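# Buy the gripper last

May 2, 2023

Most people shopping for a robot arm spend their time on the arm. They compare reach and payload, they ask how many joints it has, and they watch videos of it drawing circles. Then, with whatever money is left, they pick a gripper out of the same catalog in an afternoon. I have done it this way myself, twice, and both times the arm was fine and the gripper was wrong.

My argument is that the gripper should get more time and more testing than the arm does, and that it should be the last part you pay for. Borrow them, rent them, ask for a demo unit, but don't sign anything until you've put the thing on your own objects for a few weeks.

I work on sorting. The job sounds simple: pick up drink containers from a table and put each one in the right bin. We have been trying this at Gremdale for most of a year, first with a two-finger parallel gripper from Rilis, then with a suction cup, and now with a pair of jaws from Takeda that close at an angle. I'm not going to crown one of them. Each was good at something, and the reasons they failed are more useful than a score.

The Rilis gripper was the one everybody liked on the first day. It is well made. The fingers stay parallel through the whole stroke, the software took an hour to install, and it reports its own position accurately enough that you can tell a bottle from a miss by reading one number. On full, uncrushed containers standing upright it hardly ever dropped anything. If we had judged it by the demo, we would have bought it that week.

Then we gave it trash. A can that someone has stepped on doesn't have two flat sides facing each other. It has a fold on one side and a ridge on the other, and the ridge is never where you want it. Parallel fingers touch it at two small points, and the can turns around those points like a door on a hinge. Sometimes it turned and stayed in the fingers, and sometimes it turned and fell. We ran the same crushed cans 22 times with the same settings and lost nearly a third of them between the table and the bin.

Softer finger pads helped. They also wore out. We were cutting new pads from a rubber sheet by October, and at that point you have to ask what you are testing, the gripper or your own skill with scissors.

Suction was the opposite. I expected very little from it and was partly wrong. A cup on the side of a smooth glass bottle holds very well, and you don't care much which way the bottle is pointing, as long as you come straight down on it. Glass was the material I had worried about most, and it gave us the least trouble. But a thin water bottle is a bad friend to a suction cup. The wall gives way, the cup follows it, and air gets in along the crease. Labels are worse. If the cup lands half on the label and half on bare plastic, the edge of the label is a leak. You can aim around it if your camera is good enough to find the edge, and now you have moved the problem from the gripper to the camera and paid for it there.
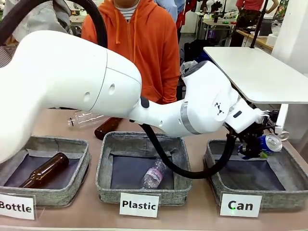
The third one, the angled jaws, is ugly and slow, and it has become the one I defend in meetings. It closes like a hand pinching a sandwich. The motion tends to pull a crumpled can deeper into the jaws instead of squeezing it out the front. It doesn't care about flat sides. What it does care about is height. The tips travel along a curve as they close, so they dip toward the table, and if your table is a little higher than your software thinks it is, they scrape. We set the height again every morning for the first few weeks. I now think every gripper test should include a deliberate error of a few millimeters in the table height, to see which tool forgives you.

None of this is on a data sheet. The data sheets give grip force, stroke, weight and cycle time. I have no quarrel with those numbers, and I've never caught a maker lying about them. They are measured on blocks and cylinders, and blocks and cylinders are not what I pick up. Grip force in particular is close to useless to me. All three tools were strong enough. What I needed to know was how each one behaves when it gets hold of the wrong part of the object, and that has no unit.

Nanami Hoshino, who wrote most of our motion code, disagrees with me about half of this, and I should give her side. Her view is that a better approach path fixes more failures than a better gripper does. She took the Rilis fingers, which I had given up on, and changed the code so that the wrist turned to match the long axis of the can before closing. The drops went down by a lot. She says I was blaming the hand for what the arm was doing, and in that case she was right.

I still don't think it settles the matter. To turn the wrist to the long axis, you need to know the long axis, and a can that has been stepped on from the top doesn't have much of one. Her fix works when the camera gets a clean view and the object has a clear direction. The angled jaws work when it doesn't. If I have the choice, I want the part of the system that asks for less information. Every bit of information the gripper needs has to come from somewhere, and it comes from a camera, and the camera comes with lights, and mounting, and somebody who notices when it has been bumped.

That brings me to the camera question, where I hold a less popular opinion. We tried two positions. One was on the wrist, looking past the fingers. The other was fixed, away from the arm. People who visit usually ask for the wrist camera, since the picture is impressive and you can watch the object come up to meet the fingers. It's a nice view. The trouble is that the wrist camera goes blind at the moment you need it, when the fingers are closing and fill half the picture. And it has to be redone whenever you swap the tool. With three grippers in rotation, that meant fixing the calibration after each change, and each one cost us a morning.

A fixed camera has its own blind spot, and it is a big one: the arm itself. Our arm has a fat upper link, and when it reaches across to a far bin it covers a good share of the table. Anything lying behind it is gone until the arm swings back. For sorting this turned out not to matter much. You take your picture before you move, you plan, you go, and you take another picture when you return. If your objects are moving on a belt, ignore my advice and mount it on the wrist, or use both.

Cables deserve a paragraph and usually get a sentence. A gripper that needs its own power and signal line outside the arm will give you a loop of cable, and that loop has to be long enough for the farthest reach and will therefore be too long for everything else. It hangs. It drags over the rims of the bins. In one bad week ours caught a bin and moved it far enough that the next drop landed on the table. When you borrow a gripper, route the cable the way you would really run it, with ties and slack, and then send the arm to every corner of its range. Do that before you write a line of picking code. I would turn down a very good gripper over a bad cable exit, and I have.

The controller is the one part where I think people worry too much. We changed from the stock controller to a Rorkimberg unit halfway through, partly out of curiosity. It has a faster loop and a much better stop. For moving bottles into bins I could not tell the difference in results. Setup took 19 days, nearly all of it spent on getting the gripper to talk to it, and I'd like those days back. If you are polishing a surface or putting a peg in a hole, your experience will differ from mine.

What would I do, starting over with the same money? I'd buy a plain arm, used if possible. I'd put up one fixed camera with decent light. Then I would fill a box with the worst things I expect to handle, flat cans and half-flat bottles and ones with the label peeling off, and I'd run that box through every gripper I could get my hands on. I'd keep the box sealed between tests. People are kind to a machine they like. They straighten a can before putting it down, or they set the bottle at the angle that worked last time, and they don't know they are doing it. I've caught myself at it more than once.

And I'd write down how each drop happened, in words. Our early logs say "fail" and nothing more. The later ones say "turned and slid out the front" or "pad folded under" or "touched the label." I go back to the later ones every week. The early ones I can't use at all.

Vendors may not love this. A few weeks is a long loan, and some sales offices will push for a decision after the first. Push back. Two of the three we asked said yes once we told them plainly what the tests would be, and the third let us rent by the month. The angled jaws are on loan until the end of the month, and I have asked for one more extension so we can try them on glass with the bins moved farther out.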